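재즈 즉흥연주 수업의 학습 경험 조사 보고서
기악 실기 연계 과목 기말 프로젝트

1. 시작하며

저희 조는 지난 학기에 재즈 앙상블 수업을 함께 들으면서, 악보를 보고 연주할 때는 그렇게 편안하던 친구들이 솔로 차례만 되면 갑자기 조용해지는 모습을 여러 번 보았습니다. 사실 저희도 마찬가지였고요. 그래서 즉흥연주를 처음 배우는 학생들이 어떤 과정을 거쳐 자기 소리를 찾아가는지, 그 과정에서 레슨 선생님과의 대화가 어떤 역할을 하는지 조금 더 차분히 들여다보고 싶었습니다.

2. 조사 방법

조사는 Stevville 음악원의 초급반과 Boncombe 청소년 재즈 워크숍의 도움을 받아 11월 한 달 동안 진행했습니다. 학생들에게는 매일 연습이 끝난 뒤 짧은 연습 일지를 써 달라고 부탁드렸는데, 바쁜 와중에도 다들 정성껏 써 주셔서 모두 2,444건의 일지가 모였습니다. 이 중 내용이 충분히 자세한 600건을 골라 꼼꼼히 읽었고, 90분짜리 그룹 수업도 두 번 참관했습니다. 일지를 모으고 분류하는 데에는 Clerkance라는 기록 프로그램을 썼습니다. 처음에는 사용법이 낯설어 조원들끼리 한참 헤맸지만, 나중에는 꽤 정이 들었습니다.

3. 일지에서 읽은 것들

가장 자주 나온 이야기는 역시 '무엇을 불어야 할지 모르겠다'는 막막함이었습니다. 스케일은 손에 익었는데 막상 반주가 흐르면 손가락만 움직이고 귀는 따라오지 않는다는 것이지요. 그런데 재미있게도 후반부 일지로 갈수록 '노래로 먼저 불러 보았다'는 문장이 눈에 띄게 늘어납니다. 두 기관의 선생님들 모두 악기를 잠시 내려놓고 입으로 선율을 흥얼거려 보라고 권하셨다고 합니다.

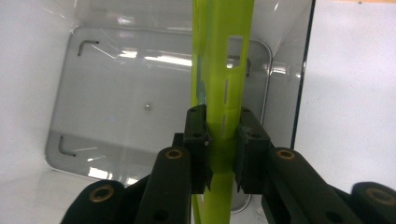

이렇게 입으로 먼저 불러 본 선율은 길지 않아도 괜찮았던 모양입니다. 네 마디짜리 짧은 가락을 정해 놓고 리듬만 조금씩 바꾸어 가며 며칠씩 붙들고 있었다는 학생도 있었고, 좋아하는 음반의 솔로를 한 소절씩 받아 적다가 어느새 자기 식으로 바꾸어 불게 되었다는 학생도 있었습니다. 채보가 지루하다고 투덜대던 분이 마지막 주에는 다음에 받아 적을 곡 목록을 일지에 빼곡히 적어 두셨는데, 읽으면서 저희도 덩달아 기분이 좋아졌습니다.

4. 선생님의 말 한마디

참관 수업에서 인상 깊었던 것은 틀린 음을 대하는 태도였습니다. 한 학생이 코드에서 벗어난 음을 길게 불고 당황하자 선생님께서는 연주를 멈추지 않고 피아노로 그 음을 받아 다음 화음으로 이어 주셨습니다. 수업이 끝난 뒤 그 학생의 일지에는 '그 음에서 어디로든 갈 수 있다는 걸 알았다'고 적혀 있었습니다. 반면 설명이 길어져 연주할 시간이 모자랐다는 아쉬움도 몇몇 일지에 솔직하게 남아 있었습니다.

5. 한계와 남은 일

일지는 스스로 쓰는 글이다 보니 연습이 잘 안 된 날은 아예 비어 있는 경우가 많았습니다. 악기별 차이도 비교해 보고 싶었지만 색소폰 전공자가 워낙 많아 이번에는 다루지 못했습니다. 다음 학기에는 Baumgartner 홀에서 열리는 학생 연주회에 맞추어, 무대에 서기 전과 후의 일지를 나란히 읽어 볼 계획입니다. 귀한 일지를 선뜻 내어 주신 학생분들과 수업 문을 열어 주신 선생님들께 진심으로 감사드립니다.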